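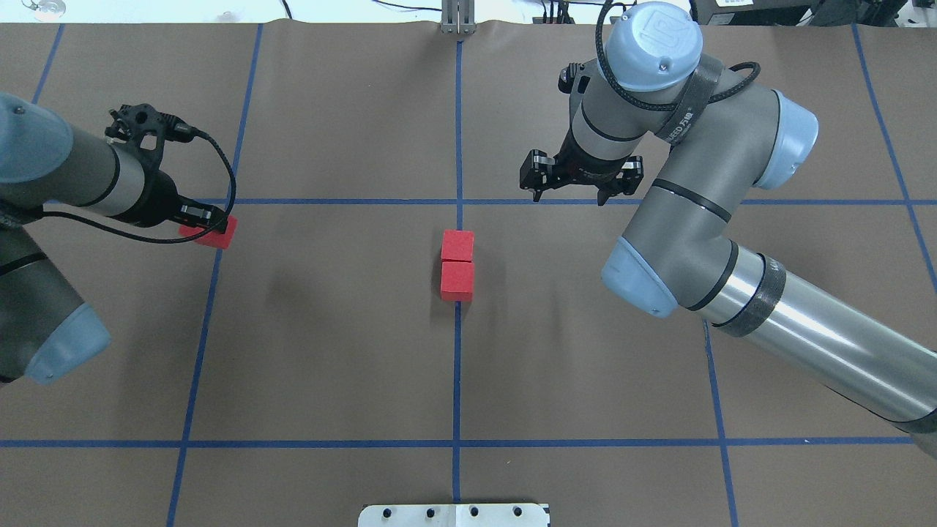 Is the Zaston robotics open day worth a trip if you know nothing about robots?

It is, provided you go in the afternoon and eat first. Admission is free, the demos run all day, and the staff will explain things at whatever level you can stand.

---

I went on Tue 6 November. The website says the building is "a short walk from the station." It's a short walk from a bus that leaves the station whenever it feels up to it.

---

You sign in on a tablet that asks for your company. I don't have one, so I typed "none," and my badge came out saying NONE in capitals. I was greeted by it twice.

---

First stop was the Visport hall, with a warehouse cart that follows a painted route and stops if you stand in its way. A man in a very good coat stood in its way for a long time. The cart was more polite than I would've been.

---

Next, a talk on packaging lines from someone at Bramex. Sixty minutes on the schedule. I learned that cardboard is a bigger problem than I'd ever given it credit for, and that the word "throughput" can be used as a greeting.

---

The part I'd go back for was the two-arm table, run by Huguette Texier. Two arms, gray with light-blue caps, over a tabletop marked out in blue tape. The job is red blocks. Put them where they're supposed to go. My nephew has been doing this since he was one and has never been invited to host an open day.

---

I'd planned to give it five minutes and stayed for 18 attempts. You start rooting for the blocks. At one point there were two of them lined up neatly on the middle tape line and the left gripper was over another pair, one of them tilted, and a whole crowd of adults had stopped chewing.

---

Someone asked Texier why the arms don't just go faster. She said they can, and that she has a drawer full of chipped blocks at home from when they did.

---

She also keeps a log of every attempt. They were on number 1074 when I got there. I asked whether that was since the morning and she gave me a look — kind, but a look. It's since August.

---

What I liked is that she doesn't do the patter. The Bramex talk had a film with drums in it. She had a stool and a clipboard, and when an attempt went badly she said "well, that's in the log," wrote it down, and set the blocks up again.

---

Lunch. The Kongkaew van had the only food on site and a line to match. Noodles were very good. There is also a vending machine indoors that took my money and kept it, which I'm counting as the most fully automated thing I saw all day.

---

Gift shop: one table. A mug, a tote bag, and a desktop arm kit for $149 that the guy said a child could build. I asked which child. He didn't have a name for me.

---

Practical stuff, as a few of you asked:

- Parking fills up early
- Badge photos are optional, so skip yours
- The two-arm table is at the far end, past the coats
- Bring a sweater, the hall is kept at about cheese temperature

---

Replying to the person who wants to know if the robots are coming for her job: she ices cakes. I can only report on blocks.

---

I kept the badge. It's on the fridge. My sister came over last night, read NONE, and asked if it was a diet thing.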